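Support > Desktop Hardware > Taking a Tower Apart

Removing and Refitting Memory and Drives in a Desktop Tower

Last updated: 6 Apr 2024
Reading time: 5 minutes

This procedure is issued by the Zunlow equipment workshop for staff and trainees who service standard office towers. It covers opening the case, removing the memory, checking the processor socket and taking out the hard drive. Reinstalling an operating system is covered separately. Trainees carry out the work with a second person present until Mariann Juhász has signed their record sheet.

Before you begin

Shut the computer down from the operating system and wait for the fans to stop. Switch off the power supply if it has its own switch, and unplug the power cord. Disconnect the monitor, keyboard, network cable and any other leads. Press the power button once with the cord removed to discharge what remains in the supply.

Write the asset number on a work card. Prepare a tray for screws and one antistatic bag for each part you expect to remove. Put on a wrist strap and clip it to bare metal on the chassis.

Opening the case

Lay the tower on its side with the removable panel facing up. Release the panel by its latch or thumbscrews, slide it toward the rear and lift it away. Store it upright where it will not be stepped on. The motherboard should now lie flat in front of you, with room on all sides for your hands.
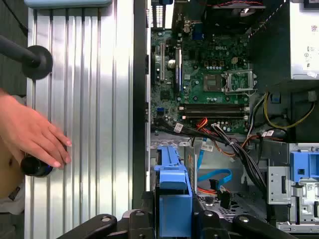
Take a photograph of the cabling before you disconnect anything, and attach it to the work card. Cable routing differs between models, including models from the same maker, and a photograph will save considerable time when the case is closed again.

Removing the memory

Press the latches at the ends of the slot outward until the module lifts. Hold the module by its edges and draw it straight out. Do not rock it from side to side. Record which slot it came from. If the computer holds modules of different sizes, label each bag with the slot number as well as the capacity.

Checking the processor socket

If the cooler and processor have already been taken out, inspect the socket under a good lamp. The contacts bend easily and cannot be repaired in the workshop. Do not touch them, do not wipe them and do not blow on them. Fit a socket cover if the board is to remain open for more than 26 minutes. Suspected damage is reported to Kornél Bognár before any further work is done.

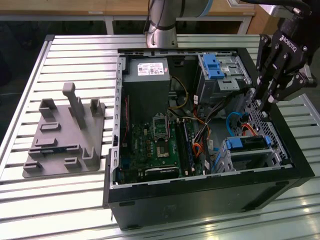 Drives are removed last. Disconnect the data cable first and the power cable second, pulling on the plug and never on the wires. In a case of this type, the lower drive cage is fitted with blue clips, and the upper cage has a blue latch; look for colored plastic of this kind before reaching for a screwdriver. Support the drive with one hand as you release it, and place it in its bag with the label facing up.

Refitting

Return the parts in reverse order. A memory module is fully seated when both ends sit level and the latches have closed. Keep cables clear of fan blades and of the edge where the side panel will slide. Compare the interior with your photograph, count the screws in the tray, and close the case.

Start the computer and confirm that the full memory and every drive are listed in the setup screen. Enter the result on the work card and return it to Réka Kovács. Cards are kept for 3 years.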